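How to Organise a Fundraising Walk or Ride in a Small Town

When Nanna Toft and I put together our first charity ride out of Fetville, we had a borrowed megaphone, a route drawn on the back of a feed receipt and a great deal of optimism. We've done a few more since then, raising money for the grief support line at Kudside House, and plenty of people have written to ask how it's done. So put the kettle on, because I do tend to go on a bit!

The whole thing takes us a good part of the year, and we like to be on the road in June, when the mornings are bright but the heat hasn't settled in.
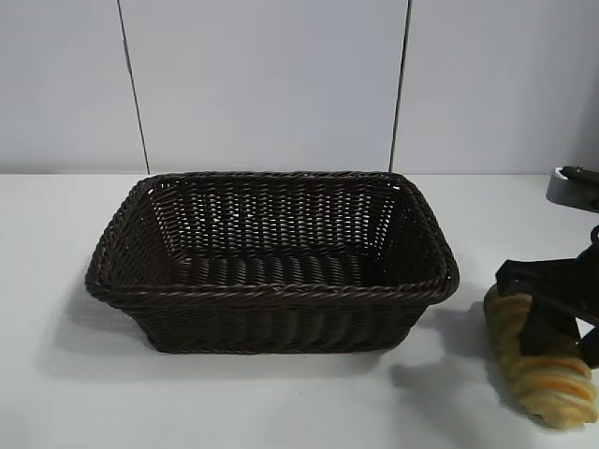
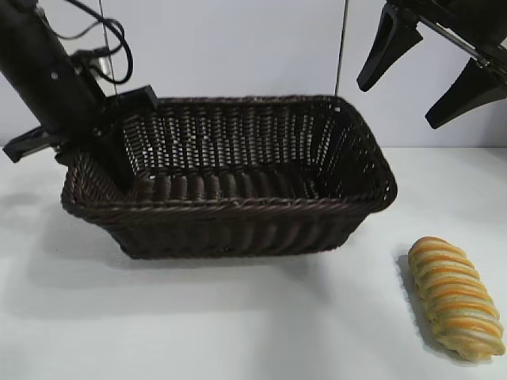
Step 1: Talk to the charity first

I know it's tempting to print the T-shirts straight away (we did, and spelled Kudside wrong), but please ring the organisation before anything else. Ask who your contact will be, whether you may use their name and logo, and how they'd like the money sent. If your cause is a tender one, ask them for wording too. Jovita Beltrán went over our first poster with a pencil and softened nearly every line of it, and it was a much kinder poster afterward.

Step 2: Choose a route people can finish

Our long route is 100 kilometres and our short one is 17, and the short one is where most of the fun happens - grandparents, kids on training wheels, the occasional very patient dog. Drive both ends to end before you announce them, then ride them, because a hill feels quite different on a bicycle. Look for washrooms, shade, and somewhere safe to pull over.

Step 3: Ask the town for permission

Write to the municipality as early as you can. They'll want a map, your start and finish times, and proof of insurance. If you cross a provincial highway, that's a separate application, and a slower one.

Step 4: Set up your rest stops

Plan at least 2 on the long route. Each one needs:
Water, and more of it than you think
Something salty and something sweet
A first aid kit and a person who knows how to use it
A sign-in sheet, so you know who has gone through

Gunnlaugur Bjarnason parks his truck at the halfway stop with a pump and spare tubes, and he's rescued more rides than I can say.

Step 5: Collect the pledges

Put a name and a phone number on every pledge form, and have two people tally the cash together before it goes to the bank. Our best year came to $2,044, and we sent the thank-you cards within the week, while everyone's legs were still sore enough to remember it.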